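살림이웃 묻고답하기
검색어를 입력하세요 통합검색 상세검색
공유 6 · 댓글 3

원목 식탁 관리 좀 여쭤봅니다 (밝은 단풍나무색, 오일 마감인지 바니시인지 모르겠어요)

두부네부엌

안녕하세요, 늘 눈팅만 하다가 처음 글 올려봅니다. 말이 좀 길어질 것 같은데 양해 부탁드려요.

지난 12월에 이사하면서 식탁을 새로 들였거든요. Lusness라는 작은 가구 공방에서 전시했던 걸 가져온 거라 가격은 잘 받았는데, 설명서도 없고 마감이 뭔지도 못 물어보고 그냥 왔어요. 색이 아주 밝은 단풍나무색이고 결이 물결치듯 흐르는 게 마음에 들어서 첫눈에 골랐답니다. 아침에 햇빛 들어올 때 보면 결이 참 고와요. 커피 마시다 말고 한참 들여다볼 때도 있어요.

문제는 제가 이걸 너무 막 쓴다는 거예요. 밥도 먹고, 아이 숙제도 봐주고, 택배도 뜯고, 바느질도 하고, 심지어 지난 주말에는 운동화 밑창 청소까지 했습니다. 친정엄마가 아시면 밥 먹는 상에 무슨 신발이냐고 한 소리 하실 텐데, 저희 집이 좁아서 허리 펴고 앉아 뭘 할 만한 데가 식탁밖에 없어요. 현관 바닥에 쪼그리고 앉으면 무릎이 너무 아프더라고요.

그러다 보니 요즘 상판이 어쩐지 좀 까슬까슬해진 느낌이에요. 물컵 놓았던 자리는 손으로 쓸어보면 결이 살짝 일어난 것도 같고요. 그래서 세 가지가 궁금합니다.

첫째, 마감이 오일인지 바니시인지 집에서 알아볼 방법이 있을까요?
둘째, 까슬한 부분을 사포로 살짝 밀어도 되는지, 된다면 몇 번 사포를 써야 하는지요.
셋째, 신발 손질처럼 지저분한 일을 할 때 다들 뭘 깔고 하시는지 궁금해요. 신문지는 잉크가 묻을까 봐 겁이 나고, 비닐은 자꾸 미끄러져서 불편했어요.

물티슈로 매일 닦았는데 혹시 그게 잘못이었을까요? 아시는 분 계시면 꼭 좀 알려주세요. 미리 감사드립니다!

조회 2,612 · 공유하기 · 스크랩

Soon-im Yook

두부네부엌님 글 읽고 저희 집 이야기인 줄 알고 웃었어요. 저도 식탁 하나로 온 살림을 다 하는 사람이라 그냥 지나칠 수가 없네요. 저는 전문가는 아니고, 원목 상을 오래 쓰면서 이것저것 망쳐본 사람으로서 말씀드려요.

우선 마감 알아보는 것부터요. 상판 구석, 눈에 잘 안 띄는 데를 골라서 물을 한 방울만 떨어뜨려 보세요. 그리고 차 한 잔 끓여올 만큼 두었다가 보시면 됩니다. 방울이 그대로 동그랗게 서 있으면 바니시나 우레탄처럼 막을 입힌 마감일 가능성이 높고, 퍼지면서 나무색이 진해지면 오일이거나 오일이 많이 빠진 상태예요. 다만 오일을 갓 먹인 나무도 물방울이 잘 서니까 이것만으로 딱 잘라 말하기는 어려워요. 제일 확실한 건 공방에 전화해 보시는 거예요. 전시품이었어도 뭘로 마감했는지는 적어두었을 거예요. 저는 괜히 전화하기 미안해서 혼자 짐작으로 오일을 발랐다가 상이 며칠을 끈적끈적해서 팔꿈치가 쩍쩍 붙었답니다. 바니시 마감 위에 오일을 바르니 스며들 데가 없었던 거지요. 그때 닦아내느라 고생한 걸 생각하면 지금도 팔이 저려요.

사포는 오일 마감이라는 게 확인된 다음에만 쓰세요. 320번 정도로 결을 따라서, 힘은 주지 마시고 손바닥 무게만 얹어 쓰다듬듯이 하시면 돼요. 저는 자투리 나무토막에 사포를 감아서 씁니다. 손가락 끝으로만 누르면 그 자리가 움푹해져요. 둥글게 돌리거나 결 반대로 밀면 밝은 나무는 자국이 정말 잘 보이고요. 특히 두부네부엌님 상처럼 결이 물결치는 나무는 결 방향이 조금씩 바뀌니까 큰 흐름만 보고 길게 길게 밀어주세요. 가루는 마른 수건으로 싹 닦아내고 오일을 얇게 펴 바른 뒤 남는 건 꼭 다시 닦아내셔야 합니다. 오일 묻은 헝겊은 뭉쳐서 쓰레기통에 넣지 마시고, 물에 푹 적시거나 밖에 넓게 펴서 말린 다음에 버리세요. 저절로 열이 나서 불이 날 수 있어요. 이건 꼭 기억해 주세요.

물티슈는 매일은 안 쓰시는 게 좋겠어요. 축축하게 닦고 그냥 두면 결이 일어나기도 하고, 제품에 따라 든 성분도 제각각이라서요. 저는 행주를 꼭 짜서 한 번, 마른행주로 바로 또 한 번 닦아요. 귀찮아 보여도 밥 먹고 일어나는 김에 하면 금방입니다.
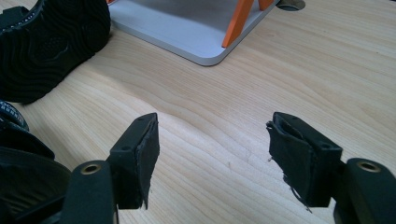
그리고 신발 이야기요. 저는 까만 운동화 손질도 상에서 다 해요. 예전에는 맨 상판에 그냥 올려놓고 했는데, 밑창에 박힌 잔돌이 문제예요. 밝은 나무는 때보다도 긁힌 자국이 먼저 눈에 들어오거든요. 그래서 요즘은 현관에서 밑창을 한번 털고, 나무 이쑤시개로 홈에 낀 돌부터 빼낸 다음에 상으로 가져옵니다. 깔개는 헌 목욕수건을 반으로 접어서 써요. 수건은 미끄러지지도 않고, 물이 좀 튀어도 받아주고, 끝나면 네 귀퉁이를 모아 들고 나가서 탈탈 털면 되니까 신문지보다 훨씬 편해요. 물을 많이 쓰는 날은 수건 밑에 얇은 방수천을 한 장 더 깔고요. 고무 매트는 오래 깔아두면 색이 배는 수가 있으니 쓰고 나서 바로 걷으세요.

아, 수건은 밥 먹을 때 쓰는 것과 섞이지 않게 귀퉁이에 빨간 실로 한 땀 떠두시면 좋아요. 저희 식구들이 하도 아무거나 집어 써서 제가 그렇게 해두었어요. 그리고 신발 치우고 나서는 주방세제 아주 조금 탄 물로 상을 닦고, 맑은 물 행주로 한 번 더, 마른행주로 마무리하시면 그 자리에서 저녁 드셔도 마음이 편하실 거예요.

상이 예쁘다니 오래오래 잘 쓰시길 바라요. 까슬한 게 가라앉으면 소식도 들려주세요!

도움이 돼요 82 · 공유

나무늘보아저씨

그냥 싹 밀고 바니시 새로 올리세요. 오일은 손이 너무 가서 저는 포기했습니다. 사포는 800번으로 하면 된다던데 제가 해보니 너무 고와서 암만 밀어도 티가 안 나더군요. 180번부터 시작하니까 그제야 좀 밀렸습니다. 먼지 많이 나니까 마스크 쓰시고 꼭 베란다에서 하시고요. 저는 거실에서 했다가 커튼까지 다 빨았습니다.

신발은 저라면 베란다에서 하겠습니다만 그건 집집마다 사정이 다르니까요.

도움이 돼요 6 · 공유

두부네부엌

두 분 모두 정말 감사합니다. 특히 Soon-im Yook님, 이렇게 자상하게 적어주실 줄 몰랐어요. 안 그래도 집에 있던 오일을 그냥 발라볼까 하던 참이었는데 큰일 날 뻔했네요. 방금 상 귀퉁이에 물방울을 떨어뜨려 봤더니 천천히 퍼지면서 색이 진해졌어요. 그래도 혹시 모르니 내일 오전에 공방에 전화해서 물어보고 시작하려고요.

나무늘보아저씨님 말씀대로 싹 미는 건 제가 엄두가 안 나서 조금 더 써보고 생각해 볼게요. 저희 집 베란다는 화분이 가득해서 식탁은커녕 의자 하나도 못 들어간답니다. 헌 수건은 오늘 당장 두 장 골라두었고 빨간 실도 찾아놨어요!

도움이 돼요 · 공유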